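Notes from the Olmedo Open Day

2019-06-27

I went to the open day at Olmedo to find out whether philosophy could be taught to people who had driven there. The place is a former seminary, forty-five minutes out of town by a road that appears to have been laid by a Stoic. The priests left long ago. The building now belongs to a society for the reading of dead philosophers, which runs evening courses, keeps a library, and once a year opens its doors to see who wanders in.

A hundred chairs had been set out in the old chapel for the opening talk. I took one at the back, near the radiator. The subject was whether Epicurus would have enjoyed himself today, and the speaker felt he wouldn't, on account of the food. Epicurus lived on bread and water and wrote to a friend asking for a little pot of cheese, so that he could have a feast when he liked. We were told this just before lunch, which was quiche.

After the quiche came the rooms. Each one had been given over to a school of thought, and you were free to drift between them as your convictions allowed. The Stoics had the north side and no sun. The Skeptics were meant to be on the second floor, but the sign on the stairs had a question mark after it, and I never learned if it was a joke or a correction. The Cynics, who in Athens owned a cloak and a stick and slept where they fell, had the best room in the building, with a bay window. Its theme was possessions, and how many of them a person can own before they start owning him. 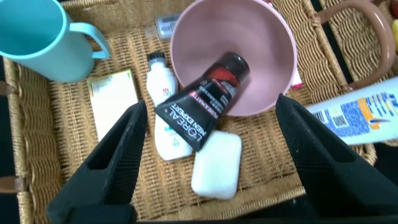 Did Diogenes really throw away his cup?

So the story goes. He is said to have seen a child drinking from cupped hands, and to have thrown the cup out of his bag on the spot, annoyed at being beaten in plainness by a child. It comes down to us from Diogenes Laertius, who wrote some five centuries later and seldom met an anecdote he didn't like.

The discussion that followed was lively and went nowhere, in the best tradition. One woman said that Diogenes could afford to own nothing because other people owned the things he needed. A man in a very good coat disagreed. I wrote down a remark about the vanity of poverty and now can't read it.

The library is the real reason to go. It has 585 volumes in the locked case alone, and a reading room where the lamps work. The pride of the collection is the Villo bequest, a long shelf of Schopenhauer and his enemies, annotated by a previous owner who was plainly on the side of the enemies. "Nonsense" is written in the margin on page 95 of one volume, then crossed out, then written again with more force. I stood over that page longer than I stood over anything else all day. It was the only argument in the building that had gotten anywhere.

At three o'clock there was a workshop called Attention, run by Proltia, a small outfit that teaches people to look at things. We were asked to spend some minutes with one plain object and report what came up. What came up for me was the quiche. Others did better. A retired dentist spoke movingly about Simone Weil, who thought attention was close to prayer, and the rest of us tried to look as if we'd been praying.
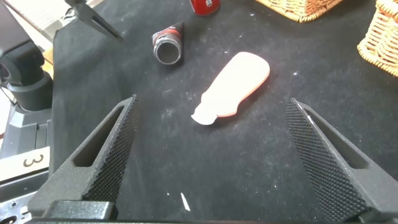 A pale pink bottle on black felt, Olmedo.

I had planned to skip the closing debate, "Is Nihilism Finished?", but the parking lot was blocked by a van from Dristo, the caterers, so I heard all of it. The motion was that nihilism is finished. The side in favor argued that no one can live as though nothing matters, and that people who say so still look both ways before crossing. The side against had prepared less, as you might expect. They lost the vote and took it well.

The evening courses start again in November. I've signed up for the Cynics, mostly for the bay window. The fee is payable in advance.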